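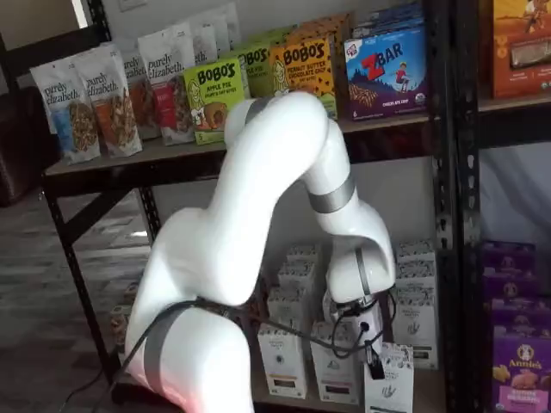
Page last changed: November 5, 2024

Stockroom and Retail Basics, Unit 3
Shelving dry snacks: notes for the session
Instructor: Yara Hijazi

Read this before you come to the stockroom. Bring the Grumcombe workbook, open at the shelf plan.

1. Bags and boxes

Stand-up bags hold their shape when full but lean when they are pushed together. The purely elizabeth bags on the upper shelf are the usual case: one at the back has its top edge against the wall. Pull a leaning bag forward and square its base before you add another.

Boxes are easier. Put the printed face to the front and line up the front edges. A second box of the same item goes directly behind the first, as with the green BOBO'S Apple Pie Oat Bites.

2. Order on the shelf

Keep one brand together, then one flavor behind or beside the next. The colored panel on a bag is a quick guide to flavor, but read the label too -- two reds can look the same from across an aisle.

Older dates go in front. Check the date on every package you move, including the ones at the back.

3. Upper and lower shelves

In our plan the upper shelf is for packages a customer picks by sight. Plain white boxes go on the lower shelf. Write the item code on the end of the box that faces out.

The class shelf limit is 16 kg per board. Weigh a full row once and enter the figure in your workbook.

4. Working out a facing

A facing is one package seen from the front. Divide the usable width by the package width and drop the remainder. For a 710 mm board and a 160 mm bag, that gives four facings with 70 mm left over. Leave the spare at the right-hand end.

For next time: draw a plan for a 600 mm board using one bag and two box sizes. Hand it to Mizanur Bhattacharjee at the Tirnport desk. Late plans go in the tray by the door.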